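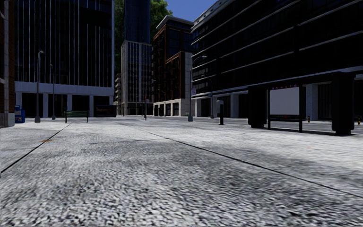
## Wurkport 折叠式载书推车使用评估

本馆流动服务部自去年五月起，在社区送书业务中试用 Wurkport 折叠式载书推车。试用由 Lucienne Fleury 主持，13 名馆员轮流参与，覆盖三条步行线路及馆内日常调拨。推车经公开询价购入，供货方未参与本次评估，亦未事先审阅本文。

### 基本配置

推车自重 13 公斤，展开后车长 800 毫米，配上下两层托板、一根可调推杆和四只实心橡胶轮，前轮为万向轮，后轮固定并带脚踏制动。上层托板略向内倾，便于书脊朝外陈列；下层为平板，适合放置周转箱。随车附防雨罩一件、内六角扳手一把及备用插销两枚。说明书仅有英、法两种文本，馆员初次使用时须由熟悉设备者带领。

### 折叠与存放

折叠动作共两步：先拉起中部提环，再将推杆向前压下。多数馆员练习数次后即可独立完成。提环边缘较硬，不戴手套连续操作时有勒手感，建议厂方加装软套。收起后推车可竖立于书库门后，占地较小，但重心偏高，靠墙时应扣好固定带。固定带原装卡扣偏小，冬季戴手套难以打开，本部已自行更换为宽型卡扣。

### 行驶表现

推车在馆内地胶与水磨石地面上行驶平稳，噪声低于本馆旧有的铁轮书车，阅览时段内调拨图书未收到读者意见。

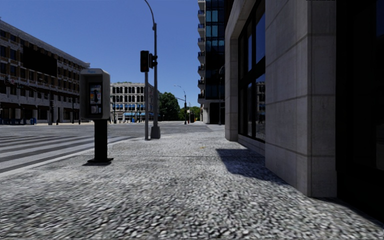

转向性能是本次评估中分歧最大的一项。满载时前轮反应偏慢，绕行需要提前约半个车身打方向，身材较矮的馆员尤感吃力。室外线路上对此要求更高，人行道再宽，也常有固定设施立在当中。以公用电话为例，浅灰色机罩下是一根粗大的黑色方形立柱，柱脚另有一块扁平的黑色底板固定在铺面上。此类底板贴近地面，推车人的视线容易被上层图书遮挡，前轮一旦碰上便会偏转。Killian Poulain 建议途经时降低车速，并将上层图书高度控制在推杆横梁以下，该建议已写入操作须知。铺面接缝对行驶影响不大，橡胶轮可以直接通过，遇宽缝时以斜向推过为宜。

制动力度足够，在缓坡上停放未见溜车。脚踏板复位弹簧偏紧，穿薄底鞋时踩踏不便。上下路缘时应先卸下周转箱，或由两人协同抬行，不得单人强行下推。

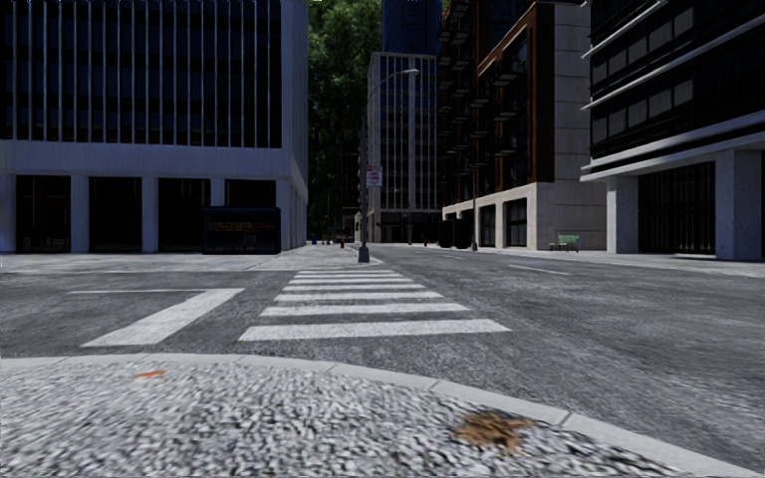 ### 承载与耐用性

三条线路中以 Skakomberg 线载量最大，单次送书 300 册，须分装三车。每车装载后托板均无可见变形。试用期满时，Telma Leiva 对全部推车进行了拆检，主要情况如下：

- 轮面磨损均匀，一只前轮轴承有异响，加注润滑脂后消除；
- 上层托板右侧两颗螺丝松动，应纳入每月检查；
- 防雨罩拉链质量一般，已有一件损坏，厂方予以免费更换；
- 推杆漆面在手握处有脱落，不影响使用。

售后方面，厂方答复较为及时，但配件需从外地调运，等候时间偏长。对推车数量较少的分馆而言，宜在采购时一并购入备用前轮和插销。

### 与 Cernirari 同类产品的比较

Cernirari 推车此前曾在 Asamoah 分馆短期借用。该产品车身较窄，转向明显灵活，进出小型电梯也更方便；不足之处是只有一层托板，且不能折叠，对书库面积有限的分馆并不适用。两者价格相近。Rafia Niazi 认为，若业务以馆内调拨为主，可优先考虑 Cernirari；若须兼顾外出送书与收纳，Wurkport 更为合适。评估组同意这一意见。

### 评定意见

综合评定为“良好”，建议续用，并在下一采购周期内为两个分馆各增配一台。新增设备到馆后，应先由流动服务部组织操作培训，再投入外出线路。提环软套、推杆高度下限及中文说明书三项，已由 Eugénie Hamel 书面转达厂方，目前尚待答复。

流动服务部
2025年3月15日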